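3.2 Patterned cloth and the people who sit at it

I should say up front that I came to tablecloths by accident. My thesis was supposed to be on café seating, and I spent most of one August in Hindlow writing down who sat where and for how long. What I kept noticing in my notes, though, was the cloth! People talked about it, traced it with a finger, lined their cups up with it. Keisha Hutchins read an early draft and told me to throw out the chairs and keep the tables, so I did.

The interviews in this section come from 32 regulars at two cafés, one with plain white cloths and one with bold printed ones. I asked everybody the same opening question (what do you remember about the table?) and then mostly let them run. At the plain café I got a lot of polite shrugging. At the printed one I got stories, and a surprising amount of them were about edges: where "my side" stopped, whose square the sugar bowl belonged in, which block was the good one for a plate of eggs. One man had been putting his newspaper on the same yellow patch for seven years and was a little put out when I asked him why.

The pattern that came up most was the Mondrian kind, with heavy black lines on white and blocks of red, yellow and blue (Figure 2). It's been borrowed for dresses, shower curtains and cakes, so I wasn't shocked that people knew it on sight, even the ones who couldn't name the painter.

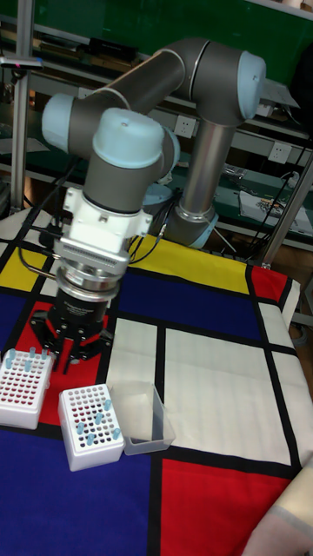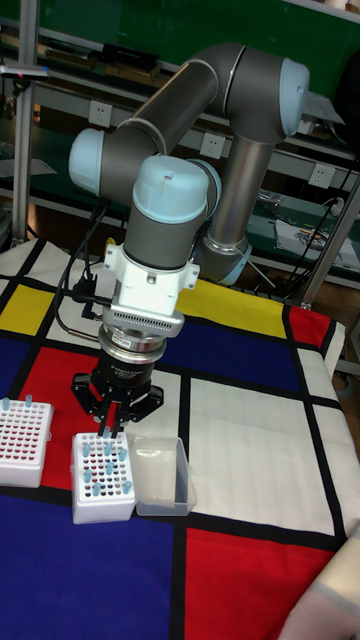

Figure 2. Mondrian-style tablecloth, two views.

Now, a grid is an odd thing to eat on. Harriet Blackwood has argued that a checked cloth calms a table down because every square is the same size, and nothing asks to be looked at first. I like that idea, and I think it explains why the Mondrian kind works so differently. Its blocks are uneven, so a person sitting down has to pick one. Several people told me they picked without thinking and then felt oddly loyal to their choice on the next visit. Osvaldo Moura calls this "settling," and I've stolen the word for the rest of the paper.

I did wonder if I was just hearing from people who like bright things. To check, I went back and asked the plain-cloth regulars whether they had a favorite part of the table. A few did, but they described it by what was near it: the window, the radiator, the outlet. The printed-cloth people described it by color. That's a small difference and I don't want to hang too much on it, but it held up in both rounds of interviews, and it's what got me started on the sketching task in Section 3.3.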